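# Práctica de sutura: ¿cómo hacéis para que la aguja siga la curva?

**dayana_bermudez** · jueves, 22:10

¡Hola a todos! Por fin me pongo en serio con el punto simple y estoy enganchadísima. Llevo 25 sesiones apuntadas en la libreta y todavía me pasa lo mismo: entro bien, pero al sacar la aguja empujo de frente y el orificio de salida queda ancho y feo. Uso la almohadilla de Ledesma, la blandita, y noto que perdona demasiado.

¿Alguien tiene algún truco para girar la muñeca sin pensar tanto?

**Pata** · 22:31

¡Qué bien, otra viciada de los nudos! A mí me cambió la vida fijarme solo en la aguja y olvidarme del hilo durante una semana entera - entrar, girar, recoger, y vuelta a empezar. Mira lo arqueada que es y dónde cae la punta respecto a las pinzas:
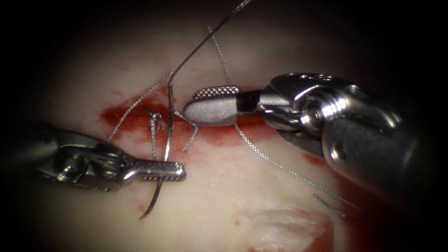 ## Respuestas

**Hukadar** · 22:47

Me encanta ese dentado cruzado de las mordazas, da gusto verlo tan de cerca. Sobre lo de Dayana: coge la aguja un poco más allá de la mitad, hacia el lado del hilo. Si la agarras por la punta la despuntas, y si la agarras por el final se te dobla.

**droritz** · 23:02

Pues yo no estoy de acuerdo con olvidarse del hilo. Practiqué así alrededor de 60 puntos y luego tuve que aprender otra vez a no dar tirones. Para mí, el gesto completo desde el primer día, aunque salga lento.

**Pata** · 23:09

Jajaja, droritz, ya discutimos esto en abril y sigo en mis trece. Una cosa cada vez. ¡El tirón se corrige en dos tardes!

**droritz** · 23:15

En dos tardes tuyas, será. Lo que sí compro es lo de mirar la punta. Y otra cosa: entrar perpendicular a la superficie. Con una entrada tumbada el giro ya no lo arregla nadie.

**dayana_bermudez** · 23:28

¡Mil gracias! Acabo de probar con el agarre de Hukadar y ha salido el mejor punto de la semana, qué subidón. Lo del hilo lo haré a medias: 16 pasadas sin él y luego el nudo entero. ¿Me recomendáis cambiar de almohadilla?

**Hukadar** · 23:34

Agota esa primero y después busca una más firme, que notarás mucho mejor la resistencia. ¡Y sube fotos de los puntos, también de los torcidos!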